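3.2 Wooden utensils at the drying station

The second part of the study concerns the point at which washed items leave the sink area and are assigned a resting place on the counter. Plates have an obvious place, given by the dividers of a rack. Spoons do not. Of the 215 put-away episodes coded for this section, those involving wooden spoons showed the widest spread in final position, and they are treated separately for that reason. The coding scheme follows Sjöberg, with one added category for items stored upright in an open holder. Material was logged in Memix by 2 coders working independently. The spoons differ in size and in the figure of the grain, and both properties were recorded, as the larger ones tend to be placed last.

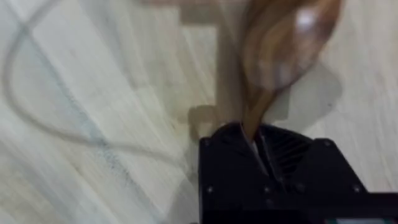

Esko Peltonen has objected to recording the finish at all, on the grounds that a glossy surface tells the coder how a spoon was treated when new and very little about how it will take up water after a year of use. We kept the field but did not use it in the analysis.

Orientation was coded at the moment of release. A spoon was marked "bowl up" when the handle entered the holder first, and "bowl down" otherwise. The bowl-up position leaves the widest part of the spoon exposed to air, but it also raises the center of mass above the rim of the holder — a matter of some importance for large spoons in light holders. Crowding was coded on a scale of 4 steps, from an empty holder to one in which a new handle could not be inserted without moving another. Plates stored close to the holder were entered as neighbors, whether stacked or racked.

Figure 3.

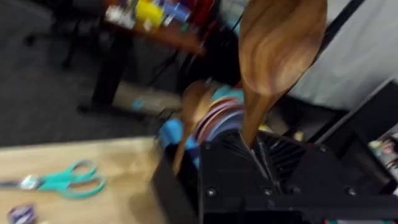

Large spoon, bowl upward, with a smaller spoon in the black holder and round plates nearby.

Aurélien Delorme remarked, on reading a draft of this section, that crowding and orientation should not be scored by the same person in one pass, as a full holder leads the coder to expect bowl up. The two fields were therefore separated, and the Dillport episodes were scored again in September. Agreement on orientation changed little. Agreement on crowding improved at the two middle steps and was unchanged at the ends of the scale.

Racked items served as the comparison set. A plate standing in wire dividers has only one stable position, and a cup placed among the dividers has few, so the variation in final position is small by construction. The holder and the rack were treated as a single station when they stood side by side. Items lying directly on the counter, such as scissors, were coded as outside the station.

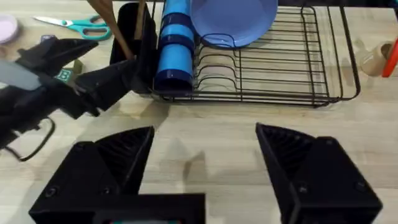 Does the nearness of the rack affect where a spoon is put? Only when the holder is at the highest step of crowding; at the lower steps, spoons went to the holder wherever the rack stood.

Spoons laid flat across a rack were excluded from the orientation measure and are listed under residual placements in Section 3.4.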